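Vunavo Field Robotics Newsletter
Operating rules for mobile robots on shared paths, revision 2
2018-02-07
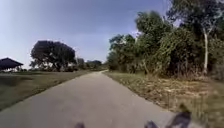
What changes for path runs

Revision 2 of the Grarkcombe path rules replaces the draft issued in August. It applies to all legged and wheeled platforms operated outdoors by Vunavo staff and by partner teams from Gaillard. Indoor work stays under the existing lab procedure.

The main change concerns unmarked paths. The draft assumed a painted line or a curb that the path-following software could use as a lateral reference. Much of our mileage is on plain asphalt that meets the grass with no raised border, so the rule now defines the edge as the change of surface. Operators set the lateral margin from that edge before each run and record it in the run sheet. Where dry grass or leaf litter makes the edge hard to classify, speed is limited to walking pace and the operator keeps a hand on the stop control.

Bends with vegetation on the inside are treated as blind. The robot slows before the bend and holds the lower speed until the path ahead is in view again. A spotter walks ahead on any bend where the operator cannot see more than 10 meters of path beyond the robot.

Camera checks

Parts of the body that show in the forward view must be masked before obstacle detection is switched on. Masks are tied to a camera mount position. If the mount is moved, the old mask is void — this includes removal for cleaning. Teams using the Curketti mount should note that its tilt setting is now a required field.

Strong contrast between sunlit verges and shaded trees has caused missed detections in our logs. Exposure is to be checked in both directions of travel.

Records

Run sheets are kept for 3 years. Any unplanned stop is logged with time, position and software version. Platforms with over 4,000 logged path meters since the last brake test are due for another before their next run.

Comments on section 4 (handover between operators) are still open and go to Bence Kovács.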